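4.2 Downloadable content and returning players

Session logs from the base game cover the period from release to the end of the second month after the expansion became available. We treat the expansion, Aswood, as a single content drop, although its publisher, Saletti, issued a small balance patch in the same window. The patch changed stamina costs for two weapon classes and did not add quests, regions or items. Tests with and without the patch days gave the same ordering of results, so the patch days are kept in all tables below.

Players were sorted by the state of their save file on the day of the announcement trailer. A player was "finished" if the final story quest was marked complete, "lapsed" if the story was incomplete and no session had been logged in the previous 16 days, and "active" otherwise. Ljungberg's earlier work on Tolness used a longer gap for lapsed players, but Tolness had a seasonal ladder that pulled people back at fixed points. The base game studied here has no such ladder, and a shorter gap fits its play pattern better. The sample was drawn at random from consenting accounts and holds 500 players. Accounts that had been shared between consoles were removed before the draw.

Finished players were the most likely to start Aswood in its first week. They were also the most likely to stop playing once its main quest line ended. Lapsed players behaved differently. Many of them opened the base game again after the trailer, played for a few sessions, and stopped before the expansion came out. Access to Aswood requires the final story quest to be complete, and most lapsed players who came back never reached that point. Active players fell between the two groups on every measure except side quests, where they completed the largest share.

The entry requirement deserves a closer look. Kombo argues that a late-game gate protects the story and keeps enemy levels easy to tune. Our logs do not contradict this on the design side, but they show a cost. Among lapsed players who bought the expansion, the median save file was 20 quests short of the gate. The store page stated the requirement in the last line of the product text, under the language list. Several free-text answers in the exit survey mention that the buyer learned of it only when the new map marker did not appear. One respondent wrote: "I loaded my old save and flew around for an hour looking for the boat."

4.3 Play setting and session length

Session length was taken from the client log, with idle time removed whenever no controller input was received. The exit survey also asked where the console was kept, who else used the room, and at what time of day play usually started. Answers were coded by both authors of the survey, and disagreements were settled by discussion. Rooms used mainly for play gave longer sessions than rooms with other household uses, both before and after the expansion. The difference was larger for finished players, who tended to play Aswood in long evening blocks. Lapsed players showed short sessions in every setting, which suggests that room use had little to do with their decision to stop.

Household storage was coded as a separate use category, along with cooking, laundry and paid work.
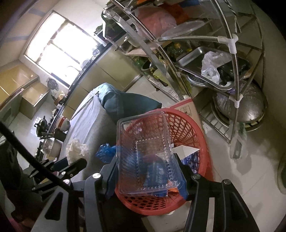

Figure 2. Household items: clear plastic food container, red mesh basket, cardboard box and shelf rack.

Storage rooms were too few in the sample to be tested alone and were merged with laundry rooms in the regression. Merging them with paid work instead changed the size of the room coefficient slightly and left its sign as it was.

4.4 Limits of the log data

The client does not record offline sessions until the console next connects. For players who finished Aswood offline, the whole run may appear under one upload date. We used in-game save times where they were present, but saves made before the December client update lack them, and those sessions were dated by upload. The second limit concerns guides. Players who followed a published route through the Tavares region completed it in fewer sessions, and the logs cannot separate them from players who found the same route unaided.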